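Clearing a Living Room of Toys Before Assembling Flat-Pack Furniture

Applies to: a family living room with one sofa, open storage boxes, and a mix of toys, packaging, and paperwork on the floor and seats.

Purpose

This procedure covers sorting and boxing small toys, isolating fragile items, and keeping assembly documents readable while the work is going on. It was written for a room where a desk chair is to be put together in the same space the toys occupy. It can be used for any flat-pack item that needs clear floor.

What you need

One rigid open box for mixed toys. Plastic is best, in a strong color that is easy to find in a full room.
One cardboard box with working flaps, for packaging to be recycled.
One small lidded container for glasses, doll accessories, and anything with a hinge or lens. We use a Vodonix snap-lid box, but any shallow lidded box will do.
Masking tape and a marker.
A shallow tray for screws and bolts.

Step 1. Find the paperwork first

Assembly sheets are usually large, folded several times, and printed on white paper. Once unfolded they tend to become a surface, and small toys end up on top of them. Locate the sheet before touching anything else in the room, and check underneath it for loose hardware before lifting. Bolts and hex keys are easily carried off in a fold and dropped somewhere else.

Take toys off the sheet one at a time and put them directly in the rigid box. Do not tip the sheet to clear it. If it has been walked on, flatten it under a heavy book before use.
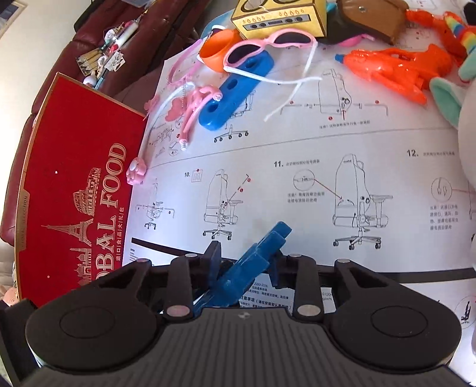 Many chair sheets rely on line drawings with numbered panels, and the text may be in a language you do not read. The drawings are generally enough. Look for three things: the panel number, the tool outline, and the marker that shows where each bolt goes. Red dots and thin leader lines are a common way of doing this. Circular insets show a detail at larger scale, such as a connector or a plug, and should be read together with the main drawing in the same panel.

If you need the text, photograph each panel separately in even light and run it through a translation app. A photograph of the whole sheet rarely gives characters large enough to be recognized.

Mark the panel you have reached with a small piece of masking tape. Move the tape when the panel is complete. This matters most on sheets with several rows, where it is easy to skip from the end of one row to the wrong place in the next.

Step 2. Sort by how the item fails

Sorting by toy type is slow and produces too many piles. For a quick clearance, sort by what would damage the item.

Group A: items that tolerate weight. Plush toys, balls, solid plastic blocks, and bars. These go in the rigid box.

Group B: items that bend, snap, or scratch. Play glasses, sunglasses, doll accessories, thin plastic parts. These go in the lidded container.

Group C: packaging. Empty boxes, trays, and sleeves. These go in the cardboard box. Open and check each one first — small parts are often still inside.

Dolls can go in Group A if they are placed last. Put them on top of the plush items, where nothing will press on the hair or limbs.

Step 3. Load the rigid box

Set the box on the floor close to the sofa, so that items travel a short distance. Place firm items at the bottom and soft items over them. Spiky rubber balls can go anywhere except against a doll's hair, which catches on the points.

Stop loading when the contents reach the rim. An overfilled box sheds its top layer the first time it is moved. If there is more to pack, start a second box. Two boxes filled to the rim are easier to carry than one heaped box.

Step 4. Handle glasses by the frame

Glasses are the item most often broken during a clearance. The hinge is the weak point, and a child's pair usually has thin arms that flex more than the joint will allow.

Pick up the pair with one hand on each side. Keep both sides level and do not pull outward. If only one hand is free, hold the bridge, not the end of an arm. Lift straight up out of the pile, and stop if anything drags; ribbon, doll hair, and packing film will all hook behind a hinge.

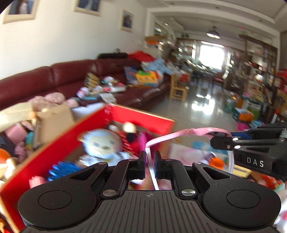 Fold the left arm first on most pairs, then the right. If an arm resists, check for grit or dried glue in the joint before applying any force. Wipe lenses with a soft damp cloth. Dry paper towel leaves fine scratches on clear plastic.

Store glasses lens side up, with nothing on top. A folded sock makes adequate padding.

Step 5. Clear the sofa

Work from the near end to the far end. Lift items off; do not slide them along the seat. Hard plastic edges and carton staples will mark leather, and the marks do not rub out.

Leave bags and cloths on the sofa back until the seats are clear. They are not in the way, and moving them early puts them on top of unsorted items.

When the seats are empty, run a hand along the seam between the seat and the back. Wear a thin glove if there has been any craft work in the room. Small parts found here go in the lidded container for sorting later.

For leather, finish with a dry cloth, then a barely damp one. Test any cleaner on the underside of a cushion first.

Step 6. Prepare the assembly area

Choose a section of floor wide enough to turn the chair base in a full circle. Lay down a blanket or flattened carton. Place the instruction sheet beside it, outside the working area, with the hardware tray at its top corner.

Close the lidded container and move it to a shelf. Move the rigid box out of reach of the chair casters — a rolling base will ride up on any toy left on the floor.

Confirm that every bolt shown on the sheet is in the tray before starting panel 1. If one is missing, check the packaging box again before searching the toys.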